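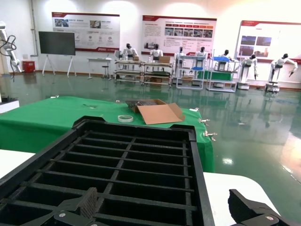
Search this site Search Go

Seed Library News: Closing Up for the Season, and What to Save Before Frost

October 12, 2018

7 min read

The Cledby Seed Library has finished lending for the year. The cabinet at the Detar Street branch will stay locked until the new stock has been cleaned, dried and packed. Returns are still welcome and can be left at the front desk during normal branch hours. Please don't put them through the book drop. A bag of beans went through it in the summer and the bag split.

We gave out 2000 packets this season. The cabinet can hold 3000, so there is room to grow, but most of what went out was the same handful of crops. Tomatoes, lettuce, green beans and zucchini were gone early. Leeks, parsnips and most of the flowers hardly moved. If you took seed and grew something you liked, even if it was common, we would like some back. If you took seed and it failed, you don't owe us anything, but a note about what happened is useful. Write the variety name and a line or two on any scrap of paper and hand it in with the returns.

What is still worth collecting

There is time to save seed from several crops before a hard freeze. Lettuce that bolted in late summer should have fluffy heads by now. Pick them on a dry afternoon, put them upside down in a paper bag, and shake. You will get a lot of chaff along with the seed. That is fine for home use. If you are returning lettuce seed to us, rub it through a kitchen strainer first and blow off what you can.

Beans and peas are the easiest. Leave the pods on the plant until they rattle. If frost is coming and the pods are still leathery, pull the whole plant and hang it by the roots in a garage or shed. Most of the pods will finish drying there. Green pods with soft seed won't, so eat those or compost them.

Marigolds, zinnias and calendula can be saved from dead flower heads. Cut the heads when they are brown all the way down to the stem. Brown petals over a green base means the seed isn't ready. Zinnia seed is flat and shaped like an arrowhead, and a lot of it will be empty. Bend one between your fingers. An empty one folds and a full one stays stiff.

Dill and cilantro will have dropped much of their seed already, but there is usually some left on the stalks. Cut the stalks low and carry them to the bag. Don't carry the bag to them and bend the stalks over, or half the seed ends up on the ground and you will be pulling dill out of the carrots next year.

Tomatoes need a bit more work. Squeeze the seed and pulp from a fully ripe fruit into a jar, add a little water, and leave it somewhere out of the way for 3 days. It will smell and may grow a skin of mold. Add more water, stir, let the good seed sink, and pour off the rest. Repeat until the water is clear. Then spread the seed on a plate or a coffee filter. Paper towels stick badly and you will end up planting bits of towel.

Crops we can't take

We had to throw away a good deal of squash seed last fall and I would like to avoid that this time. Squash, pumpkins and zucchini cross with one another through the bees, and a garden in town is almost never far enough from the next one. The fruit you get the year after can be bland, stringy or bitter. Very bitter squash should not be eaten at all. Unless you closed the flowers with tape and pollinated them by hand, please keep squash seed at home.

The same goes for sweet corn. A small backyard patch doesn't have enough plants to keep the strain healthy, and it will pick up pollen from any field corn upwind. There is plenty of field corn on the Owen side of town.

Seed from hybrid plants is also a no. If the original packet said F1 or hybrid, the children won't match the parent. Some people enjoy growing them out to see what they get, and that is a perfectly good use of a spare bed, but we can't lend it under a variety name.

Carrots and onions take two years to make seed and cross easily, the carrots with Queen Anne's lace in particular. If you overwintered some and kept the weeds down all around, talk to me before you bring the seed in.

Drying

Most of the seed that spoils in storage went in too damp. Spread it in a single layer indoors, out of the sun, with some air moving. Leave small seed for 2 weeks. Big seed such as beans needs longer, and the test is to hit one with a hammer. Dry beans shatter. Damp ones mash. Don't use the oven, not even on its lowest setting, and don't use the top of the woodstove. A food dehydrator is too hot unless it can be set below body temperature, and most can't.

Label every plate and tray as soon as you put seed on it. Write the crop, the variety, the year, and where it grew. Everyone believes they will remember which tomato is which. I have a jar at home marked "good red one" and it has been no help to me at all.

Once the seed is dry, paper envelopes inside a closed glass jar are hard to beat. Keep the jar somewhere cool and dark with an even temperature. A basement shelf is good if the basement doesn't flood. A refrigerator is better if you can spare the space. Before opening a jar that has been in the cold, let it come up to room temperature with the lid on. Otherwise moisture from the room settles on the seed.

Beans and peas sometimes come with weevils inside. If you see small round holes, there are more you can't see. Freeze the dried seed in a sealed container for several days, let it warm up closed, and then pick out the damaged ones. Make sure it is properly dry before it goes in the freezer.

How long it keeps

Onion, leek and parsnip seed is really only good for the next spring. Use it or give it away. Lettuce, peppers and beans will do for a few years. Tomatoes and cucumbers last longer than most people expect, and I have had good results from packets I had written off. Age matters less than storage. A new packet left on a dashboard in July is worse than an old one kept in a jar.

To test old seed, fold ten of them into a damp paper towel, put the towel in a plastic bag, and leave it on top of the refrigerator. Look after a week, and again a few days later if the crop is a slow one. If half come up, sow twice as thick. If only one or two come up, buy new.

Sowing this fall

A few things can go in the ground now. Poppies, larkspur and bachelor's buttons do better from a fall sowing than a spring one in this area. Rake the surface, scatter the seed, press it in with the back of the rake and leave it alone. Don't cover poppies at all. Milkweed and coneflower need a cold spell before they will sprout, and winter gives them one without any effort on your part. Mark the spot with a stick so you don't hoe it out in spring.

Garlic isn't a seed crop, but people ask every year. Plant it this month, pointed end up, a couple of inches deep, and mulch once the ground starts to get cold. We don't stock garlic at the library. Grocery store garlic may grow, but it may also have been treated to keep it from sprouting, and it isn't always a type that suits our winters.

Starting mix

Several people asked which starting mix we used for the seedlings we gave away in May. It was Briltolix, the fine grade. It held water well and the seedlings came up evenly. It also dries out hard if you let it go too long, and then water runs down the sides and out the bottom without soaking in. If that happens, stand the tray in a pan of water until the surface darkens. We will probably use it again, but any fine mix without big chunks of bark should work. Garden soil shouldn't be used indoors. It packs down and brings in the fungus that makes seedlings fall over at the soil line.

If you plan to reuse last year's cell trays, wash them now while there is a hose outside that isn't frozen. Knock out the old mix, scrub with dish soap, soak them in one part bleach to nine parts water, rinse and dry. Stack them where mice can't nest in them.

Returning seed

Use an envelope that closes. Write the crop, variety and year on the outside, along with the street you grew it on if you are willing to share that. Your name is optional. There is no minimum amount. A spoonful of lettuce seed fills a good many packets, so please don't hold back because it looks like too little.

We pack seed at the long table in the Detar Street meeting room through the winter. Anyone with decent eyesight and some patience can help. The work is mostly measuring, folding and writing labels, and the dates will be posted at the desk when the room schedule is settled. Bring reading glasses if you use them. Variety names are long and the labels are small.

The cabinet reopens once the packing is done. Requests for things we don't carry can go in the notebook next to it. So far the notebook has ground cherries, a purple pole bean without a name, and okra, which someone has underlined.

Ffion Price
Cledby Seed Library

Get our newsletter in your inbox. Enter your email address to subscribe. You can unsubscribe at any time.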